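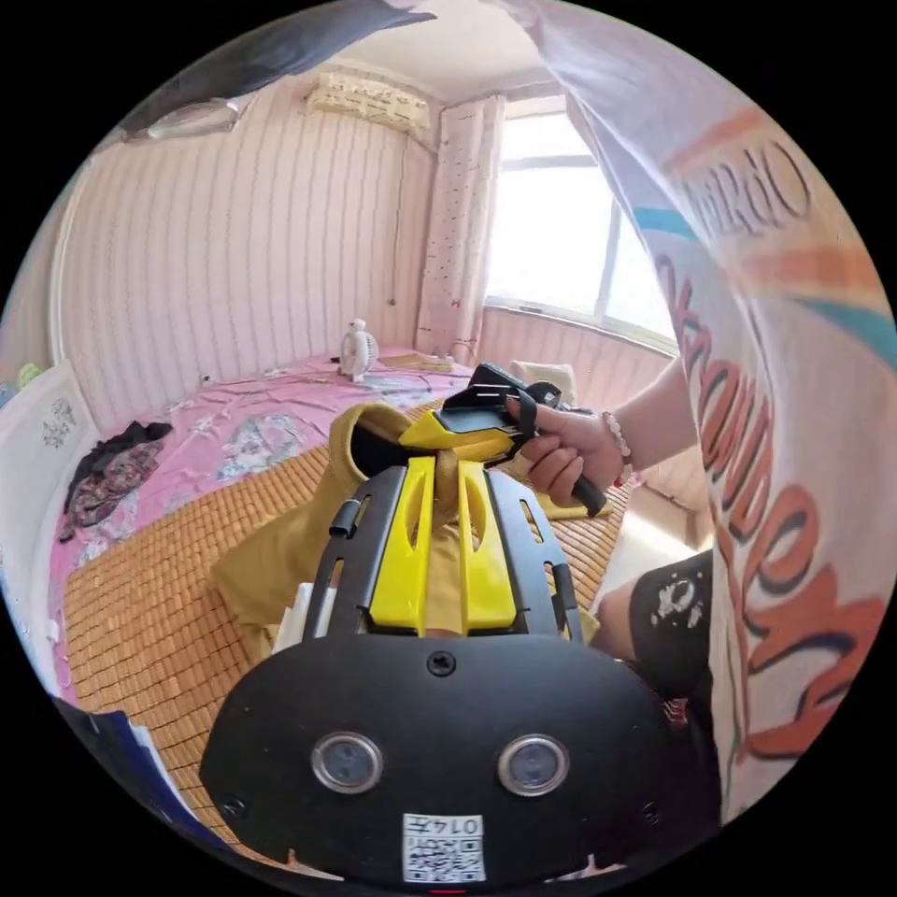
La sudadera mostaza (o lo que sea que es eso, con su forro oscuro) hecha un gurruño sobre la esterilla.

Blog > Casa > Armarios y orden
Buscar en el blog... Buscar

Octubre, cambio de armario. Este año me he propuesto doblarlo todo encima de la cama y sin tirar nada al suelo – ya veremos cuánto me dura. La cama tiene la esterilla de bambú puesta encima de la sábana rosa de flores, y de verdad que no hay mesa mejor: es lisa, firme, y la ropa se estira de maravilla con la mano.

Gafas, mascarilla negra y camiseta blanca con letras rojas en el pecho. Con el polvo que sale de las cajas de arriba, la mascarilla me parece una idea estupenda y pienso copiarla el año que viene.
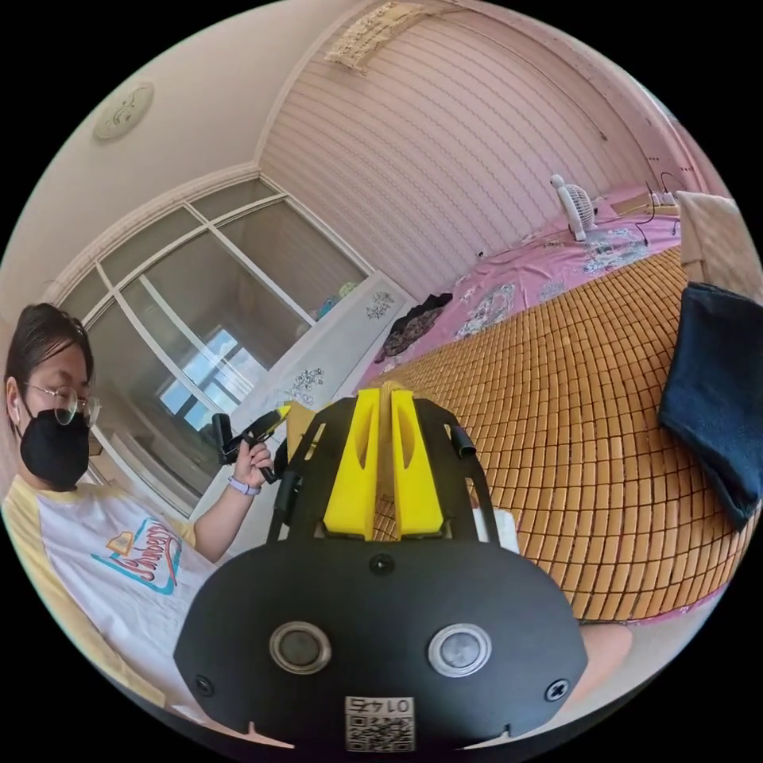 Las telas lisas

Empiezo siempre por lo plano, que va rápido y anima mucho. La tela caqui tiene un tacto como de lona y se marca enseguida, así que primero la aliso bien, luego la doblo por la mitad a lo largo y la dejo para el fondo del cajón. Florencia Olivares me dijo que las enrolle, que caben más. Lo probé con 6 y se me desenrollaron todas al cerrar!
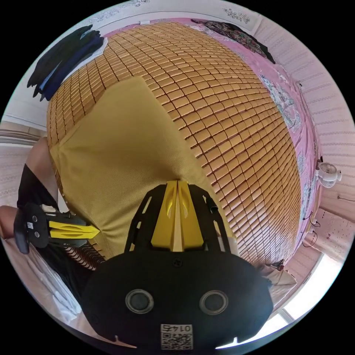 Los jerséis, en cambio, nunca los cuelgo. Se les quedan esos picos en los hombros que luego no hay quien los quite. Mangas hacia dentro, doblez en tres y a la caja de Andier, la grande, donde el invierno pasado me cupieron 19 (apretaditos, eso sí). El mostaza de punto es mi favorito y va arriba del todo.

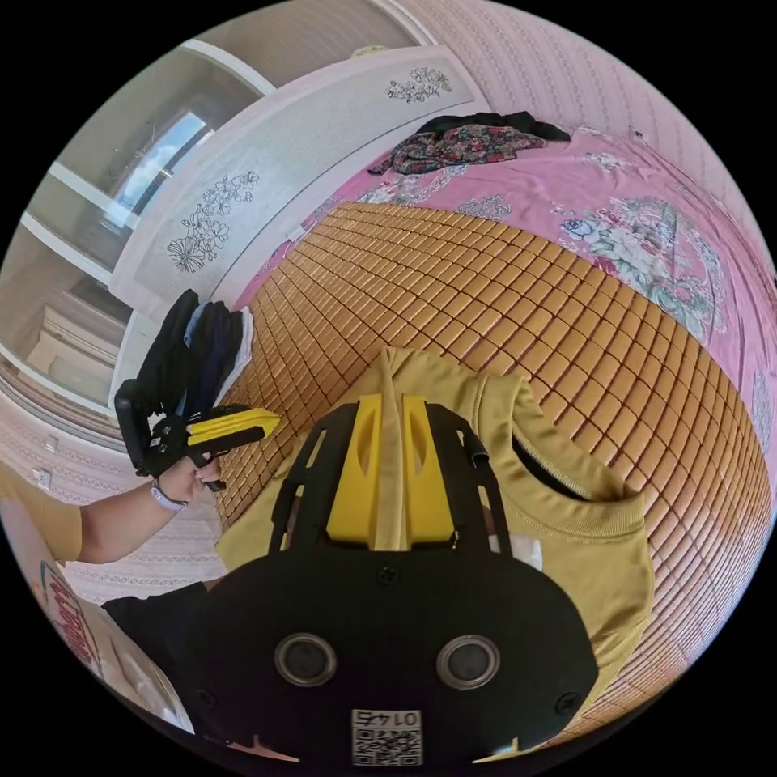

Lo estampado lo dejo para el final, en un montón al otro lado de la cama, y ahí se queda hasta que me hago un café. Me faltan las bufandas y un cajón entero de calcetines – otro día.

Etiquetas: cambio de temporada, doblar ropa, dormitorio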